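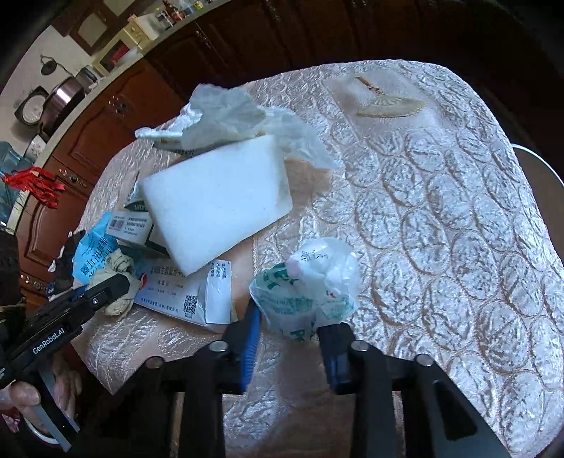
By Nyokabi Lukumay
Checked by Upendo Mutiso
Published 7 March 2018
Reading level 4

What is a plastic bag made of?

A thin plastic bag weighs less than a slice of bread, but it can hold several kilograms of shopping. To see how, you need to know what plastic is and how a bag is shaped from it.

Most thin bags are made of a plastic called polythene. Its full name is polyethylene. Polythene is made from a gas called ethene, and ethene usually comes from oil or natural gas taken out of the ground.

Long chains

Everything is built from tiny parts called atoms. When atoms join together they make a molecule. A molecule of ethene is very small: two carbon atoms and four hydrogen atoms.

In a factory, ethene molecules are made to join end to end. They form a long chain, like paper clips hooked together. A chain like this is called a polymer. "Poly" comes from a Greek word meaning "many".

One chain can contain more than 2000 ethene units. Even so, it is far too small to see without very powerful equipment. The chains lie next to each other and tangle, and this makes polythene bend and stretch before it tears.

From pellets to film

Polythene leaves the chemical factory as small pellets, a little like grains of rice. At the bag factory they go through these stages.

1. The pellets are heated until they melt.
2. The melted plastic is pushed through a ring-shaped gap, so that it comes out as a tube.
3. Air is blown into the tube. It swells into a tall bubble and the walls become very thin. This is called blown film.
4. The bubble cools, is pressed flat by rollers and is wound on to a reel.

The flat tube is printed if the bag needs words or patterns. It is then sealed with heat across the bottom and cut to length. Handles are cut out at the top.

The Biwott works in Plandale runs its film line day and night. Stopping it would let plastic harden inside the machine, and cleaning it out takes a whole shift. Each reel there carries 700 metres of film.

Why does it rustle?

There are two common types of polythene. In high-density polythene the chains are mostly straight and pack closely together. The film is stiff for its thickness and makes a crackling noise when it is crumpled. In low-density polythene the chains have many branches, so they cannot pack so closely. The film is softer, quieter and feels slightly waxy.

What happens afterwards?

Polythene does not rot in the way that paper or apple peel does. Sunlight makes it brittle and it breaks into smaller and smaller pieces, but the pieces are still plastic. Bags should be kept out of rivers and drains.

Clean bags can be melted and made into new things, such as bin liners. They need to be collected separately from bottles, as thin film wraps itself around the moving parts of sorting machines. Some shops have a collection point near the door.

Words to know

Atom – a tiny part from which all materials are built.
Film – a very thin sheet of plastic.
Molecule – two or more atoms joined together.
Polymer – a long chain made of many small molecules.

Next in this series: How glass is made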